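Keeping old medicine boxes or tossing them?
Home Organizing > Bathrooms and Closets
Started Friday, April 12, 2019

etenesh_b
I cleaned out the hall closet last weekend and ended up with a grocery bag full of half-used medicine. Cold tablets, allergy pills, two kinds of antacid, a tube of something with the label rubbed off. My question is about the packaging. Do you keep everything in the original cardboard, or do you take the strips and bottles out and put them in a bin? The boxes take up most of a shelf and half of them are mostly air.

I have one shelf, 21 inches wide, and a towel basket has to fit on it too.

porchlight400
Take them out. I use clear shoebox bins from the dollar store, one for pain and fever, one for stomach, one for skin. Cut the panel with the name and date off the box and rubber band it to the strip. I got back more than half the shelf.

Abenezer Beyene
I would not do that. Dosage directions, warnings and the lot number are often printed in different places on the box, and the date on a blister strip gets cut away as soon as you tear off a few pills. My father took the wrong thing twice because two brands of tablets looked the same once they were out of the cardboard. Now everything stays in the box with the leaflet folded inside.

porchlight400
That's why I said to keep the panel.

Abenezer Beyene
You keep the panel. The other people in the house don't put the rubber band back.

Sumeya T
We do both. Anything for the kids stays in its box, no exceptions, and goes on the top shelf of a closet with a latch. Adult stuff gets thinned out. The kid boxes are the ones where I need to read the directions every single time, usually at night, so I don't want to be hunting for a cut-out piece of cardboard.

If a box rips when you open it, put clear packing tape over the tear before it goes any further. Ours last a lot longer that way.
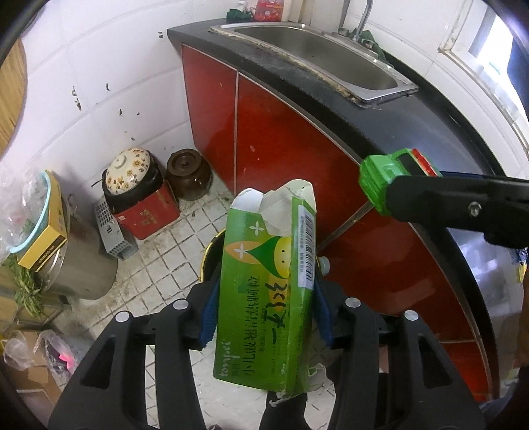 Sumeya T

The other thing I do is write the date opened on the box with a black marker. Bottled liquids sometimes have to be thrown out a certain number of weeks after opening, and the printed date doesn't cover that. For anything with a label in a language someone in the house can't read, I tape on an index card with the name in English, what it is for and the directions the pharmacist gave us. If I can't fill in the card, I take the package to the pharmacy and ask before anyone uses it.

etenesh_b
The marker is a good idea. How do you keep the boxes from falling over? Mine slide around every time the door opens.

Sumeya T
Bookends. Or a plastic magazine file laid on its back. Stand the boxes up like books with the name facing out.

ebise.w
Whatever you store it in, get it out of the bathroom if it's in there now. Steam from the shower isn't good for tablets and it makes the boxes go soft. We moved ours to a drawer in the bedroom dresser with a child lock on it.

For containers I have the Arka drawer dividers. They were fine until one of the end clips broke. The Ellov ones are stiffer but come in only one depth, so measure first.

porchlight400
I had the Ellov set and sent it back. Too tall for a normal dresser drawer. Cut-down cereal boxes did the same job for free.

ebise.w
Fits my drawer. Depends on the dresser.

Abenezer Beyene
Back to the original post, how much of that grocery bag is expired? When I did ours, nearly everything on the bottom shelf was out of date, and after that there was no storage problem to solve. Don't flush it. Our pharmacy has a drop box by the counter. Some police stations have one too.

etenesh_b
Went through it tonight. More than half is out of date, one bottle from July of a year I would prefer not to type. It's all in a bag by the front door to go to the pharmacy.

I'm keeping boxes for what's left and trying the magazine file. The tube with no label is going too.

porchlight400
Still think you'll run out of shelf by winter.

etenesh_b
Maybe. The towel basket can move.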